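Business > Technology > Robots at Home

News Local Jobs Opinion Newsletters

Laundry still beats the machines, Clutside trial finds

Last updated: Jun 7, 2023

CLUTSIDE — Folding a jacket is still a job for people. That's the short version of a results sheet put out by Durnatmont, the small firm that has spent the spring trying to get household chores out of human hands and into mechanical ones.
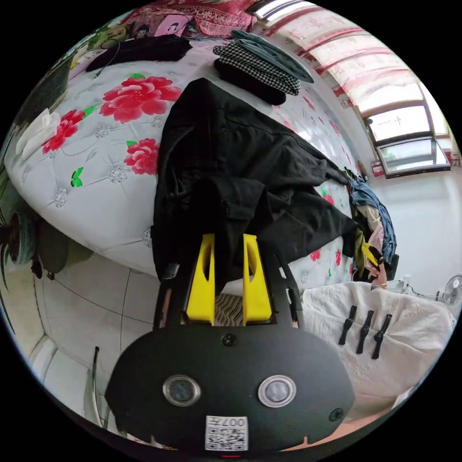
The firm set itself 20 chores at the start. Two are now good enough to show a paying customer, according to Rajkumari Thakur, who runs the home trials. Those two are wiping down a counter and moving cups from a rack to a shelf. Laundry didn't make the list. Neither did making a bed, or anything with a zipper.

"Cloth is the wall we keep hitting," Thakur said by phone. "A cup is the same cup every time you go to pick it up. A coat on a bed, you pick it up once and it's a new shape."

Durnatmont collects its lessons in ordinary bedrooms and kitchens, with people doing the chores using hand-held grippers. The recordings then go to train the arm. So far 3,000 of them are on file, Thakur said, more than half of them clothes. Towels go best. Square, flat, two corners to find. Dark outerwear goes worst — sleeves fold under, the arm can't tell front from back, and it stops.

Timing is the other problem. The best run on a single jacket took the arm 45 minutes, including restarts. Most people would be done before the arm had found the collar.

Shop floor a bit further along

Things look better at Jutard, the discount clothing store on the east side of town, where a seperate system from Samarakoon has been putting boxed shoes back on shelves after closing. Boxes only. Staff still fold the sweaters and rehang whatever's been left in the fitting rooms.

A shift lead at the store, who asked not to be named, said the shoe machine is "fine, slow, doesn't complain." It needs the aisle cleared first. Somebody has to do the clearing, and that somebody comes in early.

Samarakoon wouldn't give a price or say how many stores have signed up. It did say a folding attachment is being worked on, no date.

Both firms get asked the same thing, when can I buy one for the house. Thakur won't put a year on it. A machine that sorts a mixed pile of clean clothes would be useful on its own, she said, even if it never folded a thing, and thats where the next round of work is headed. Darks from lights, adult from kid sizes, towels in their own stack.

More homes wanted. Durnatmont is signing up households in Clutside through the end of June, apartments included. Sessions run two hours, and families are asked to leave the laundry the way it normally is. Pets have to be in another room. Pay wasn't disclosed.

The next results sheet is due in the fall. Jutard says the shoe machine stays at least that long.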